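Greifer-Störung am Müllbeutel-Platz — die Galerie

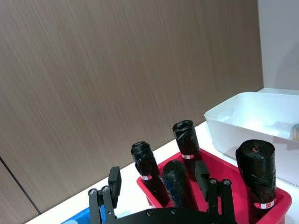 Greifer offen über der roten Kiste, vier Rollen stehen drin.

Kurz vorweg, weil ich gleich wieder runter muss. Viele haben nach dem Vorfall beim Sortierversuch gefragt, drei Versionen sind schon im Umlauf, eine davon mit Feuerwehr. Feuerwehr war keine da. Verletzt wurde auch niemand. Aber der Arm hat zugegriffen, als er nicht sollte, und das nehmen wir ernst. Kommt alles noch in den richtigen Bericht, den schreibt Theresia Auer, hier nur das Wichtigste in Stichworten.

Stand: 28. Juli 2019. Wird ergänzt wenn was Neues da ist.

Was der Arm machen soll
Rolle aus der roten Kiste nehmen, anheben, rüber auf die Ablage, zurück, nächste. Klingt nach nix. Schwarze Folie ist aber eklig zu greifen, oben locker und knittrig, unten fest gewickelt. Dazu sind die Rollen verschieden dick. Die dicke rechts hat uns schon im Juni Nerven gekostet.

Was passiert ist
Vormittags lief alles. Nach der Pause Testlauf mit 60 Griffen, nach Griff 41 hab ich auf Halt gedrückt, Rolle war schief. Eliécer Lozano greift rein und will sie gerade stellen. Finger vom Greifer gehen zu. Ohne Befehl, zumindest ohne einen den wir gegeben hätten. Er hatte die Hand schon fast draussen, Ärmel war eingeklemmt. Not-Halt, Ärmel raus, Kaffee.

Warum (soweit wir's wissen)
Halt in der Bedienoberfläche hält nur die Bahn an. Der Greifer hat seinen eigenen Befehlspuffer und da lagen noch 2 Befehle drin. Die hat er brav abgearbeitet. Im Log steht das letzte "Schließen" 600 Millisekunden nach dem Halt. Giuliana Villca hat es danach nachgestellt, ohne Hand natürlich, mit einer Rolle aus dem Lager — gleicher Effekt, gleich beim zweiten Mal.

Also kein kaputter Greifer. Die Software von Warnmont macht genau was drinsteht, wir haben das Kapitel halt überlesen. Die Steuerung heisst bei denen Kang, wer nachschauen will, steht unter "Verhalten bei Halt". Englisch, kleingedruckt, Anhang.

Und die schiefe Rolle?
Eigenes Thema. Ruwan Mridha meint, der rechte Finger setzt zu nah am Kistenrand an und drückt die Rolle beim Schliessen weg. Kann sein. Ich tippe eher auf die Folie oben, die klappt um und dann stimmt die Höhe nicht mehr. Wir streiten noch. Wer recht hat, sehen wir, wenn der Arm wieder laufen darf.

Was ab sofort gilt
— Keine Hand in die Kiste solange der Greifer Strom hat. Auch nicht kurz. Auch nicht "nur schnell".
— Halt am Bildschirm zählt nicht als Halt. Not-Halt drücken, warten bis die Lampe am Schaltkasten rot ist, dann erst hin.
— Schiefe Rollen bleiben schief. Lauf abbrechen, Strom weg, neu aufstellen.
— Lange Ärmel hochkrempeln oder Jacke aus, Eliécer weiss jetzt warum.
— Puffer wird vor jedem Lauf geleert, Skript liegt im Projektordner Zutia, heisst puffer_leer. Bitte benutzen und nicht selber was basteln.

Offen
Der Lauf mit den restlichen Griffen ist gestopt bis Theresia freigibt. Maribel Ñahui klärt mit dem Hersteller, ob man Halt und Greifer fest koppeln kann, Antwort steht aus. Bis dahin bleibt der Stecker vom Greifer gezogen, Zettel klebt dran, Zettel bitte dran lassen. Die Termine für Warus verschieben sich damit, neue kommen per Mail.

Wer selber mal sowas hatte, also Zuschnappen nach Halt, auch wenn nix passiert ist: bitte bei Theresia melden, mit Uhrzeit wenn möglich, dann find ich die Stelle im Log leichter. Gibt keinen Ärger deswegen.

Mehr Bilder lad ich später hoch, Karte liegt noch unten im Labor.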